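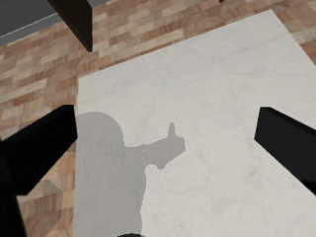
Hirndale Quarterly, Home and Table Desk

My grandmother kept her sourdough starter in a jam jar on the windowsill, and when she moved from Clukisdale to Hirndale one bitter February she carried it inside her coat the whole way, two buses and a long walk, because she didn't trust the luggage rack. I think of her every time somebody tells me bread is a fussy hobby for people with too much time. She had six children and a job at the mill, and she baked twice a week.

The town still bakes more than you would expect for a place its size (531 households at the last count, and I'd guess half of them own a decent loaf pan). A good deal of the credit goes to Nima Ghaffari, who opened the Marchand bakery on the corner of Water Street and has been handing out starter to anyone who brings a clean jar. He doesn't charge for it. "It grows back by morning," he told me, wiping his hands on a towel that had seen better days, and then he gave me a heel of rye with so much butter on it that I had to sit down.

What he likes to talk about, once you've got him going, is flour. For years everything came in by truck from the coast, until Wafula Makokha put 285 acres north of town into an old red wheat called Rurkeo. It grows tall, falls over in a hard rain and yields less than the modern kinds, and he loves it the way some people love a difficult dog. 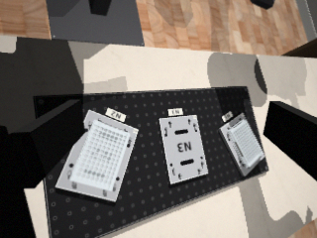

A smooth cream tabletop, with the work laid out on a black perforated board.

I drove up to see the wheat on a windy afternoon and stayed much longer than I'd planned. Makokha showed me the stone mill in his barn, let me run my fingers through the warm flour, and sent me home with a bag of it and strict orders to use more water than I thought was sensible. He was right about the water! My first loaf was flat as a hat, I'll admit, but the second rose beautifully and tasted of nuts and toast, and my neighbor's boys finished it before supper.

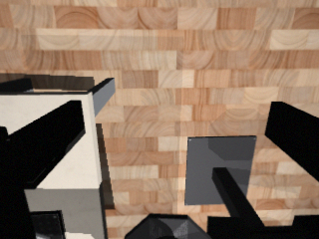
Starting a Jar of Your Own

Mix equal weights of whole wheat flour and water, cover the jar loosely and leave it somewhere you'll see it every day. Throw out half each morning and feed what's left. It may smell a little odd by the third day, but keep going, and give it a good two weeks before you ask it to raise a loaf. If you'd like a head start, bring your jar down to Water Street before noon and ask for Nima.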